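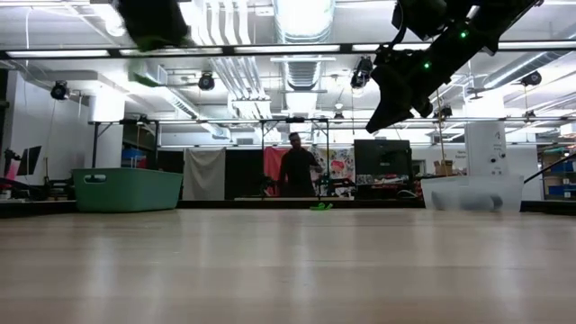
The Sestano arm kit was under review at our workshop for 12 weeks. This post records the findings for readers who are considering the same purchase.

The kit is offered by Ladell and arrives with the arm, a gripper, a control box and a printed manual. Assembly took one morning. The manual is clear on wiring and rather thin on calibration, and two pages refer to a menu that the current software no longer has.

Testing consisted of moving small parts from one plastic bin to another across a wooden table. Of 210 attempts in the final week, the kit completed 97 without help. Most of the failures involved parts lying flat against a bin wall. A later software update reduced these, although that trial was too short to report in figures.

Support requests were answered within 7 hours on average. The replies were courteous and usually correct. One spare finger pad was sent to the wrong address and had to be ordered again.

The kit is recommended for teaching and for early trials. It is not yet recommended for unattended work. A review of the Gorkuseck gripper, on the same table and with the same parts, will be posted in November.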